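Week 5 handout: reading appliance and kitchen claims

Most of what a shopper knows about a kitchen product comes from whoever is selling it. Bring the Trustard brochure to class, with your own notes in the margins. Mine are mostly question marks.

## 1. "Tested in 632 homes"

Vinder prints this on the box of its countertop oven. Tested how? The leaflet gives no length of trial and no word on who picked the homes. A household that got the oven free and kept it for a weekend would count the same as one that cooked on it all winter. Until we see the survey form, treat 632 as decoration.

## 2. "Saves up to 105 hours a year"

"Up to" covers everything from zero to 105. Karimi reached its figure by timing one recipe and multiplying. Ask what the slow method was. If it was a cold oven with the door opened twice, the saving is easy to find.

Kitchens in sales material also tend to be cleaner and better lit than any kitchen people cook in. Look at the counter space before you believe the cooking time.
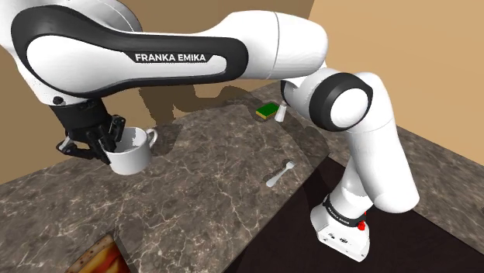 ## 3. Star ratings

Odum shows 712 reviews with a high average. I read the lowest 16 and learned more from them than from the rest: several name the same hinge. Averages hide that kind of thing very well.

## For next time

- Find one claim with a number in it and trace it to a source.
- Write down where the trail stops.
- One page, typed. "The website says so" is not a source, and neither is a second website copying the first.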